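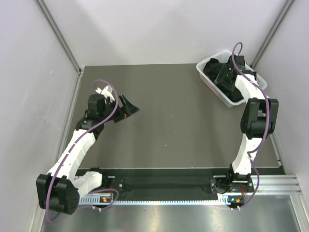 Black pile, white basket. Laundry thread, sorry in advance to everyone who follows me for soup

4/11/18

OK so I've been asked (twice, by the same person) how I do an all-black load without everything coming out gray and fuzzy and impossible to tell apart. I have thoughts!! Too many for one post so settle in

Background: I worked front of house for years and then moved to a job where black is also the dress code, so my closet is basically one long shadow. Black tees, black pants, black socks, a black cardigan I've had since the Keton apartment. If you wear colors, mute me now

First thing, the basket. Get a white one, or at least a pale one. I had a dark gray hamper forever and I'd lose a sock in the bottom of it every single week. Black sock on dark gray plastic, gone. You'd run your hand along the bottom and still miss it

With a white basket you tip it toward the window and there's your sock, sitting there like a bug on a plate

Also get one with holes in the sides. Things that sit in a solid bucket for a few days get a smell, I don't care how clean you are. Let the air in

And a smooth rim!! I had a wicker one that snagged every knit I owned. Loved how it looked. It ate the elbow out of a sweater. It lives on the porch now and holds kindling

Turn everything inside out BEFORE it goes in the basket, when you're taking it off. It takes no time then. If you leave it for wash day you will be standing there with a mountain of stuff going "eh" and you'll skip it, I know because I have skipped it

Inside out means the rubbing happens on the side that doesn't show. The knees and the seat of your pants fade last this way, which is where mine always went first

Pockets. Check them. One tissue in a black load and you're picking white crumbs off your clothes until the next wash. I've done this more times than I'd like to say in public. In January I did it with a whole travel pack

(If you've done the tissue thing: don't rewash. Dry it all, then shake each piece outside, hard. Most of it flies off. Wet tissue just smears)

Cold water. I know you know. But I also know some of you are running your black jeans on warm with the towels and then asking me why they look tired

TOWELS GO SEPARATE. Towels are lint factories. Black fabric is a lint magnet. Do the math

Same with fleece, same with that fluffy bath mat, same with any new sweatshirt on its first couple of washes. They all shed and your black tee is going to wear it to work

Soap: I use the plain Gromen liquid, the one with no scent, and less than the line on the cap. Powder left pale streaks on my pants in cold water, and I'd blamed the pants for months. Threw out a pair over it. They were fine pants

I tried a fancy dark-wash detergent once from the place on Kurian and couldn't tell you the difference except that I smelled like a candle. If it works for you, great, I'm not going to fight about soap today

Small loads. This is the one people hate. If the drum is packed, stuff just rubs together and nothing rinses, and you get those crease lines that stay lighter forever. I'd rather run it half full and grumble about the bill

Back when I used the Mimen laundromat I couldn't do that, obviously, you pay per machine and you fill it. So I'd fill it with black only, inside out, on the gentle setting, and it came out OK. The gentle cycle there was 39 minutes, which is exactly long enough to walk over for a coffee and come back to find someone sitting on your bag

Drying. Line or rack, in the shade, for anything you care about. Sun bleaches black, and on cotton it goes sort of rusty at the shoulders, right where the hanger is. Ask me about my good button-down. Don't ask me about my good button-down

If you're using a dryer, low heat and take it out a bit early. Socks and underwear, go nuts, they're socks and underwear

Now the part I really wanted to talk about, sorting the pile after. A heap of clean black laundry is one object. You look at it and there are no edges. Is that a sleeve? Is that leggings? Is that two things? Could be!

What helped me most is light. I used to fold on my bed with one sad lamp behind me, so I was in my own shadow the whole time. Then I moved to a table by a pale wall with the overhead on, and I could suddenly see seams. Night and day, and I mean that as literally as possible

Second thing is don't dig. Take whatever's on top, pull it completely clear of the basket, give it a shake, and find out what it is THEN. If you go rooting around for a matching sock you just knit the whole pile together

Third is feel. You get really good at this. Ribbed cuff, sock. Slippery, gym stuff. Thick edge with a button, pants. I could do mine in a blackout at this point and I kind of have, our power goes if the wind so much as looks at it

Tags!! I put one stitch of colored thread on the tag of anything that has a twin. Blue for work pants, yellow for the ones that got too short. You can't see it when you wear them and it's saved me from going to work in the short ones more than once

For socks, just buy nine pairs of the exact same one and throw out all the others. I fought this for ages. I had "a range." I had ankle ones that were a slightly different black than the other ankle ones. It was no way to live

Fold order at my house: big things first because they make the pile smaller fast and I need the encouragement. Pants, then long sleeves, then tees, then all the little nonsense at the end with a show on

I don't fold underwear. I've never folded underwear. It goes in the drawer in a wad and the drawer closes

One thing I've quit doing is leaving the clean stuff in the basket and dressing out of it all week. I did it for so long. The problem with black is that by day three you can't tell the clean basket from the dirty basket, and then you're sniffing shirts in the hallway at 6 am

If you MUST live out of the basket (no judgment, some weeks are like that), use two that don't look the same. White for clean, literally anything else for dirty, and never swap them, not even once, not even to carry stuff upstairs

Adding a few from the replies because my phone is melting

"Does vinegar work?" I put a splash in the rinse sometimes. It seems to help with the soapy film. It does not bring back color that's already gone, I tried very hard with a tee from high school

"What about dyeing them back?" Yes! Did a batch of tired jeans in a bucket in the yard and they looked almost new. The thread stayed the old gray since it's polyester, so up close you get a little pinstripe effect around the pockets. I like it. Do wear gloves, I had a gray thumb for a wedding

"Cat hair." I don't have an answer. I have a lint roller in every room and one in the car, and I still look like I'm part cat

"How much black do you OWN" I went through the closet last night to answer this and it's 56 pieces not counting socks, and I'm as upset as you are

"Basket link?" It's old, I don't have one, I got it at a hardware store next to the mops. Any rectangle-ish plastic one with holes will do you. Get the smaller size if you have stairs

2,333 likes on a laundry thread, what is going on over here. The soup account is now a laundry account until further notice. I do have a load in right now so I'll answer the jeans people after I hang it up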